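In praise of the plain grey cabinet

I love a good control cabinet. I know how that sounds, and my family has stopped asking me to explain it at dinner, but there you are. Put me in a workshop with a new machine at one end and a pair of grey doors at the other and I will go to the doors first, every time.

My argument is simple enough. The front of a cabinet ought to tell you how things stand before you touch anything, and the best way of doing that is still a few coloured lamps, a meter with proper digits on it and a label under each thing. We've had all of that for decades and it's brilliant! Yet whenever I visit a site that has been done up recently, the lamps have gone and there's a touchscreen in their place, usually asleep, usually with a thumbprint in the middle.

I started out at Masell, in the panel shop, when I was far too young to be trusted with a crimping tool. There was a wall chart of lamp colours and we were made to learn it before we were allowed near a door with a drill. Red, amber, green, white. I thought it was schoolroom stuff. Then I was sent to the pumping station at Rivotcombe, which had 37 cabinets in one long room, and I understood it in the time it took to walk from one end to the other. You could read that whole room at a stroll. I've never got over it, really.

And meters! A meter on the door is a lovely thing. With a three-phase supply you want to see three voltages sitting close together, somewhere near where they should be, and you want to see them in one glance with your hands in your pockets. I don't want to log in for that. I don't want a menu.

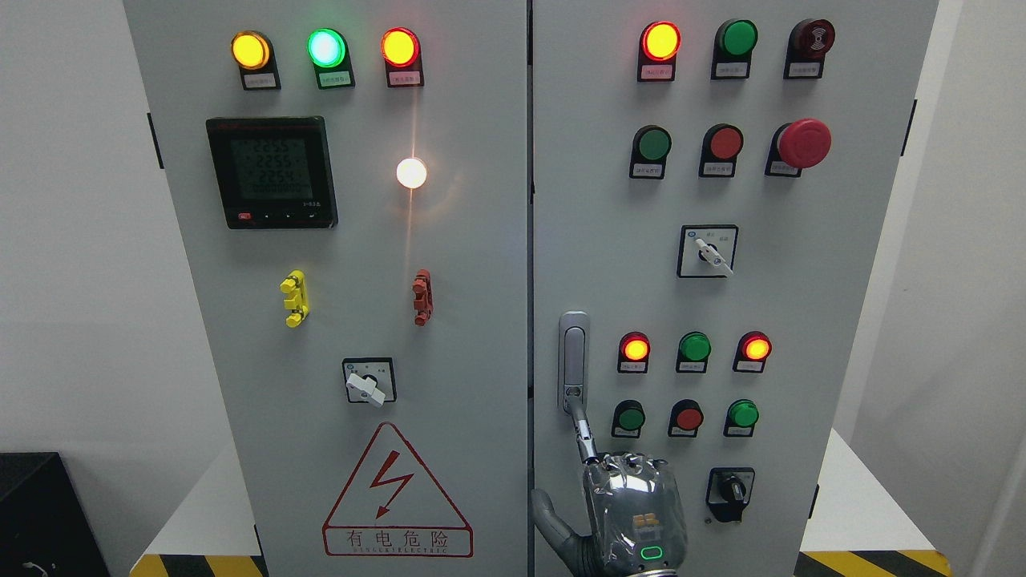 Gráinne Ní Mhurchú thinks I'm being sentimental. Her view, put to me over a very long lunch, is that a lamp gives you one fact and a screen can give you 400, with the history behind each of them, and that when something trips in the small hours she would like the history, please. She also pointed out that lamps fail, and that a dead lamp looks exactly like a lamp that's off.

She's right about the second part. It's why I'm so keen on a lamp test button, and why I'd make one compulsory if anyone put me in charge. As for the history, fine, keep it — log everything, send it wherever you like. I only ask that the door keeps its face as well. Brunet used to offer both on the same panel and the extra cost was 80 pounds a door, on jobs where they'd happily spend 1,000 on the screen alone.

Labels deserve a word too. Small, fixed square under the thing they belong to, in the language of the people who work there. I've seen beautiful doors ruined by a strip of tape with felt pen on it, and I've seen a very ordinary Holtberg enclosure made a pleasure to use by someone who took an afternoon over the engraving.

Also, please keep them light grey. I've been shown black ones and they look very smart in the brochure, but every speck of dust shows and the labels swim about in the gloom. Grey is cheerful once the lamps are lit. I mean it!

Philomena Foley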